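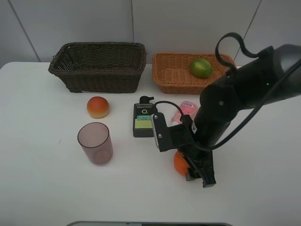 Tenstead Robotics Short Course
Handout 4: Collecting demonstrations for a pick-and-place task

Last week's notes covered the arm controls and the emergency stop. These notes cover recording. Read them before your first bench session and bring a printed copy, as the bench computers are not on the network.

1. What one example is

An example (we also say "episode") is one complete attempt at one instruction, driven by a person. It starts with the arm at its rest pose and ends when the arm is back there. The recorder saves the camera stream, the joint positions, the gripper opening and the instruction as typed. Nothing else is saved, so anything you want to remember goes in the log sheet.

2. Setting out the table

Each layout has target objects, containers and distractors. For the fruit task the targets are the orange and the green fruit, and the containers are the dark basket and the lighter one. Bottles, cups and the bun are distractors. They stay on the table and should not be touched by the gripper.

Move everything between episodes, including the baskets. In the Hekley set from June the dark basket was on the left in nearly every episode, and the trained policy went left whatever the instruction said. We had to drop 248 episodes and record them again.

Some episodes should start with a fruit already in a basket. Otherwise the model only ever sees empty containers at the start.

3. Driving the arm

Come in from above with the gripper open. Slow down near the table. Close on the widest part of the fruit and lift straight up before moving sideways.

If you nudge the fruit and it rolls, follow it and carry on. Recoveries are useful. If it leaves the table, stop and mark the episode F.

Do not pause in mid-air to think. Long pauses get learned too. Plan the path before you press record.

4. Wording

Type the instruction before you move. Vary it: "put the orange in the dark basket", "orange into the brown basket". Do not name an object that is not on the table.

5. Amounts

Each pair records 200 episodes, changing over every 20. The shared set should come to around 3,000. Pairs using the Akbulut controller should check the gripper zero at each changeover, as it drifts.

6. Log sheet codes

S: success
R: success after a recovery
F: failed, keep
X: discard (wrong instruction, hand in view, camera knocked)

Copy finished sessions to the Beltesia drive under your pair number. Reading for next time: section 3 of the course notes, on splitting data by layout.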